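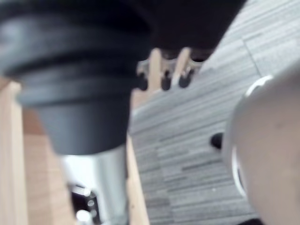
*The wrist view beside the ribbed column, gripper at right, carpet tile behind.*

Lalit Negi builds robots in a shared workshop above a print shop, on a floor he splits with two furniture makers and a person who repairs accordions. His current machine is called Gromitz. It is a single arm on a wheeled base, with a two-finger gripper and a small camera at the wrist, and its job for the past winter has been to move in close to furniture without hitting it.

"Reaching for a cup on a clear table is a solved problem for most hobby arms," he says. "Reaching between a post and a column is where mine fell apart."

The column in question is a black ribbed cover over a chrome cylinder, with light-colored wood standing on both sides of it. Negi likes it as a test piece for reasons that are mostly optical. The cover is matte and dark, so the camera gets very little texture from it. The cylinder reflects whatever is near. The narrow upright board next to it has a plain face and an edge that is easy to lose when the lens is this close.

"Chrome is the worst of the three," he says. "The depth estimate slides up and down the reflection. You move the arm by the width of a finger and the software decides the cylinder has moved as well."

His first attempt at a fix was a better camera. He bought one, mounted it, and took it off again after 10 sessions. The new unit was sharper at arm's length but could not focus any closer than the old one, and its housing added enough depth to the wrist that the gripper could no longer turn fully in tight spaces. The original camera went back on. At close range its picture is soft nearly everywhere, and Negi has stopped treating that as a fault.

"I assumed I needed detail. For this job I need to know that there is a vertical thing on the left, and whether it is getting bigger."

The present control program works on that basis. It looks for large upright shapes, tracks how fast they grow between one picture and the next, and slows the arm in proportion. Negi calls the program Tran, after the street where he wrote the first version. It runs on a small computer bolted under the base and takes 60 milliseconds per cycle, start to finish. A separate routine watches motor current at the shoulder and elbow. If the current rises without a command to match, the arm stops and backs off along the path it came in on.

Esperanza Whitfield wrote the backing-off routine. She came to the project from packaging machinery, where she spent over 10 years setting up conveyors, and her view of cameras is cool.

"I would have put a whisker on it," she says. "A bent wire and a switch. Lalit wanted to do it by sight, so I wrote the part that deals with being wrong."

The routine is deliberately plain. It keeps a list of the last joint positions, 77 at most, and replays them in reverse at half speed. There is no planning involved. Whitfield's reasoning is that the arm got in by that path a moment ago, so the path was open a moment ago, and any cleverer exit has to be proved safe first.

"He asked for a shortcut version in January," she says. "I wrote one. It caught the gripper on a table leg and I deleted it."

Negi confirms this – the table belonged to one of the furniture makers.

The floor has caused its own trouble. The carpet tiles carry a fine streaked pattern in light and dark gray, and an early release of Tran read the streaks as motion whenever the arm tilted. The seams between tiles were less of a problem than either of them expected. Negi now masks out anything that matches a sample of the carpet, a step he describes as crude and intends to keep. Small dark objects lying on the floor are still a weak point. Something rounded and black tends to be picked up late, or taken for shadow.

The gripper shell is pale gray and smooth, with a bright curved rim down one side. It fills a good part of the wrist view at all times. Negi first tried to crop it out, then found it useful as a fixed reference: if the rim shifts in the picture, the camera mount has worked loose.

"That has happened 2 times," he says. "Both times I would have blamed the software."

Whitfield wants the next month spent on the mount, with a keyed bracket in place of the present clamp. Negi would prefer to begin on Arkia, a second arm with a slimmer wrist, for which he has a drawing and a box of bearings. They have agreed to do the bracket first. The drawing for it is Whitfield's, and the parts were being cut when we spoke.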